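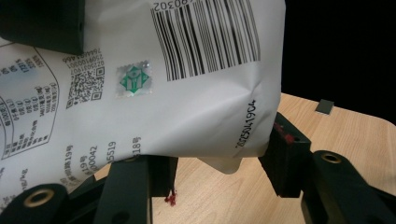
Zumerham Household Packaging Survey
Progress report to the Tosh Fund, 2021-08-30

The survey records what packaging households throw away and whether it goes into the correct bin. Collection in the first two districts is complete. A total of 1,094 items were logged from 301 households, against a target of 300. Cartons and plastic bags were entered under separate codes, as agreed with the fund in the spring.

Data entry is behind schedule by around two weeks. The delay comes from a change in the coding sheet, which required the early returns to be entered again. Jean Pringle has checked the corrected records, and no further changes to the sheet are planned.

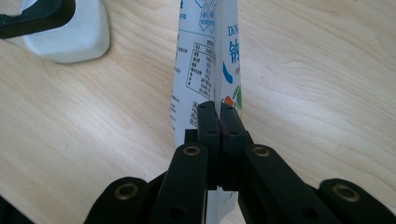 Niall Nisbet

Sorting errors were most common for cartons – many residents put them in with paper. The district guidance leaflet does not mention cartons at all, and a revised text has been sent to the printer.

Spending is within budget. The unspent travel line will be carried over to pay for the follow-up visits in November. Blair Moffat will send the itemized accounts separately.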